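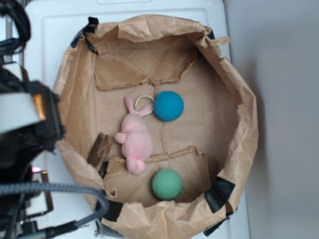 Figure 7.1 A container made of brown kraft paper, with the rim folded over and black tape at several points.

Chapter 7
Paper and Board

Most of the goods that pass through a warehouse travel in some form of paper. It may be a corrugated box, a folding carton, a sack, or a sheet of wrapping. This chapter covers how packaging papers are made, how they are graded, and what makes them fail. Plastics and films were covered in Chapter 6, and you will need the terms load, tear, and barrier from that chapter.

What kraft paper is

Kraft paper takes its name from the German word for strength. It is made by cooking wood chips with chemicals that dissolve most of the lignin, the material that binds wood fibers together. The fibers that remain are long and flexible. When they are spread in water, drained on a moving screen, pressed, and dried, they bond to each other and form a sheet.

Unbleached kraft is brown from the lignin still in the pulp. Bleaching removes most of the color and usually costs the sheet a little strength. Bleached grades are used where print quality matters, such as flour bags and retail carriers.

Softwoods such as pine and spruce give the longest fibers and the best resistance to tearing. Hardwood fibers are shorter and give a smoother surface. Many mills blend the two. Recycled fiber can be added as well, but fibers shorten each time they are pulped, and a sheet with a high recycled content tears more easily than a new one of the same weight.

Grain direction

As pulp drains on the screen, more of the fibers line up with the direction of travel than across it. This is called the machine direction. The direction at right angles to it is the cross direction. Paper is stiffer and folds more cleanly along the machine direction. It stretches more in the cross direction, and it also swells more that way in damp air.

You can find the grain with a simple test. Tear a sheet of newspaper from top to bottom, then from side to side. One tear will run fairly straight and the other will wander.

Folds, creases, and edges

A fold bends the outer fibers and crushes the inner ones. The sheet is weaker along that line afterward. A folded edge is still harder to tear than a single raw edge, as there are two layers to get through. Sack makers use this at the mouth of a bag, and the same thing is done when the top of a paper container is turned down, as in Figure 7.1.

Crumpled paper holds many small creases at once. It takes up more room than a flat sheet and gives way gradually under load, so it is widely used as void fill.

Case study: the Plakau depot

Georgiou, a dry goods supplier, ships lentils and rice in two-ply kraft sacks from its depot at Plakau. In December the depot took back 2,959 sacks with split seams. The paper came from the Pomamik mill and had passed its tests on delivery. Section 7.2 follows the sacks through storage and looks at the moisture readings taken there. Section 7.6 compares them with the coated Drikine grade that the depot tried next.

Key terms: kraft, lignin, machine direction, cross direction, ply, void fill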